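Secondhand Cameras Get a Proper Packing Bench in Suststead

If you've ever bought a used camera online and had it show up rattling around in an envelope, you'll understand why I was so keen to see what Pukitach has been up to. The little resale shop moved its packing work into the back unit on Hepburn Lane in May, and on Monday I finally got to go in and have a nose around (I'd been asking for weeks!).

Until now everything was packed on the shop counter, between customers, with the tape gun living next to the cash drawer. I bought my own Lunix compact there two years ago and I remember waiting while they hunted for the scissors. The new unit is a big step up. It has its own side door for the courier, decent lighting, and a bench where orders can be laid out before they go.

The part I liked best is how simple the sorting is. Boxed cameras wait in trays until their paperwork has been checked, and then they go onto the belt and down to the labeling end. Each box gets its plastic wrap before it gets anywhere near the trays, so the cartons stay clean – collectors care about the carton nearly as much as the camera, and I say that as someone with a closet full of them.
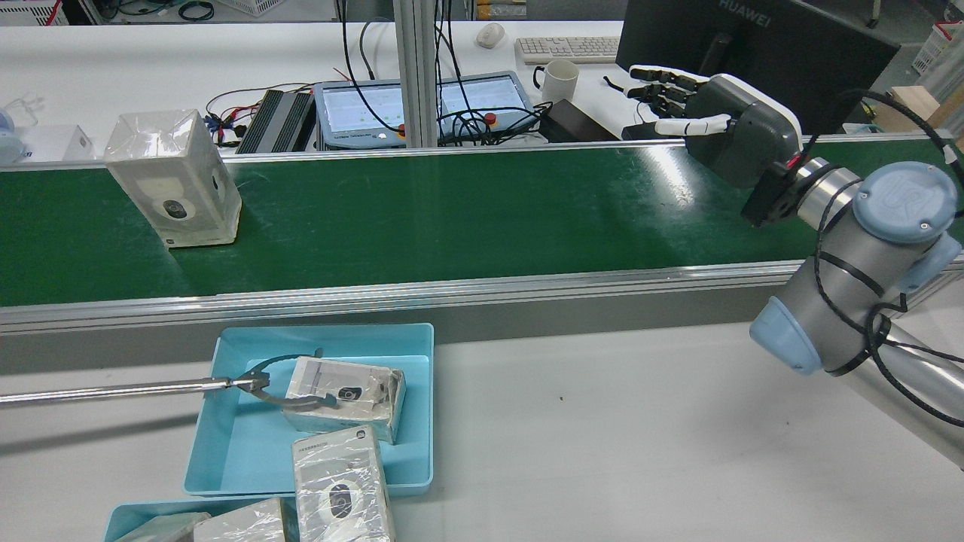
A wrapped camera box on the green belt at the Hepburn Lane unit, with more in the blue trays.

The shop says 179 orders went out in the first month from the new place, against 90 in the last month on the counter. Most of them were compacts, the cheap and cheerful kind that teenagers have decided they want again. I had three of those in a drawer and gave them all away, so please don't ask me how I feel about the prices.

Shipping costs aren't changing for now. Orders placed before 2 p.m. leave the same day, and anything later goes with the next pickup. If you live in Suststead you can skip the mail and collect from the front shop as before, but give them an hour after the confirmation email so your box can be walked over from the unit. It's only across the yard, though it does have to go through the same checks as everything else.

They're also taking back old cartons. If you have an empty camera box in good shape, with the inserts, bring it in and you'll get three dollars off your next purchase. Crushed corners are fine, missing flaps are not. I've already got a bag of them by my front door – my family is thrilled.

The unit itself isn't open to the public, so drop cartons at the front shop during normal hours. The shop is closed Mondays.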